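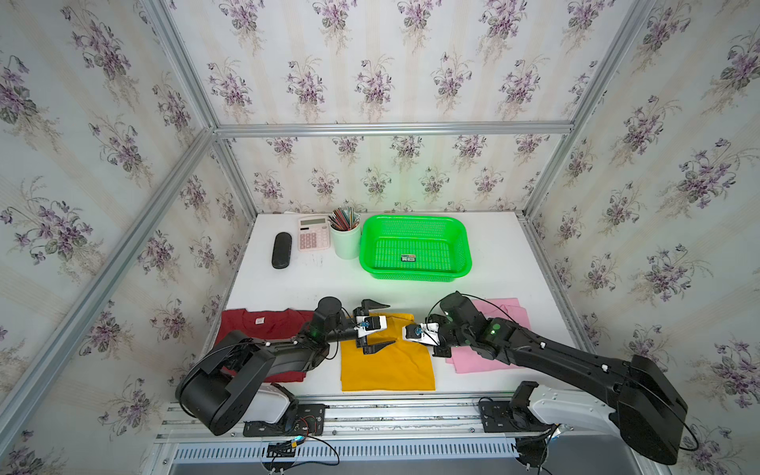
4.2 Does a folded shirt stay folded?

Guides to household order tend to treat folding as a finished act. We doubt this. A T-shirt folded into a rectangle holds its shape only until someone wants the one beneath it, and the claim by Bech and Abernathy that flat folding "saves a third of the shelf" rests on 30 households in Ruvstead, all of them visited once, in January.

Figure 3 shows three folded shirts, dark red, mustard-yellow and light pink, laid side by side. The middle one has a slightly uneven upper edge. Under the Brirkby scoring sheet a shirt like that could be marked neat or untidy, depending on who holds the pencil. Our two raters disagreed on 29 of 102 shirts, and most of the quarrels were over edges of this kind.

We are no more persuaded by the advice to keep small items such as a glasses case or a pen cup on the same surface as the folding. It may help people finish – the sheet has no column for that – but it may just as well leave them less room to work. Grímsdóttir reports a gain in speed without saying how the shirts looked afterwards.

Figure 3. Folded T-shirts with desk items and a green plastic basket behind.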